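Steltitz, o cómo sobrevivir a un festival de órgano y ruido

Viernes, 16 horas. Llego tarde, claro. El tren de Furkcombe para en todas partes.

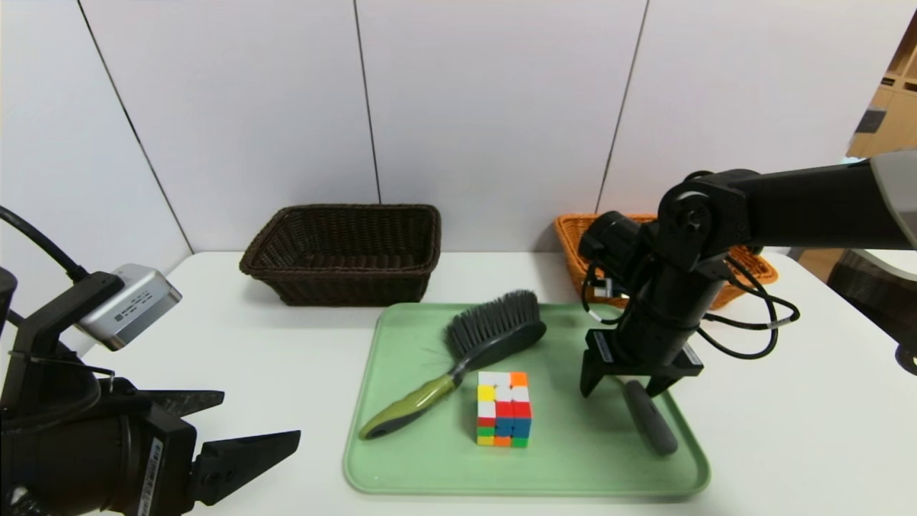 Según Ramil Magbanua, el primer concierto hay que oírlo de pie, al fondo, porque delante los graves te comen las voces. Tenía razón. Me fui atrás y el coro apareció de golpe.

La iglesia es de 1581 y caben 400 personas, apretadas. Eco larguísimo. Thongsuk, dúo de órgano y batería, lo aprovechó mejor que nadie: golpe, silencio, otro golpe. Cinco temas nada más. Quería el doble.

Luego Indcombe, cuarteto de cuerda con pedales. Flojo el arranque, un cable que zumbaba, caras largas. A partir del tercer tema, otra cosa. El violonchelo solo, casi sin amplificar, y la gente callada por fin. Hasta los de la barra.

La barra, por cierto: cola eterna, cerveza tibia, bocadillo de queso desente. Lleven efectivo.

El bis fue una nana que no conocia. Salí tarareándola, camino del último tren, y lo perdí.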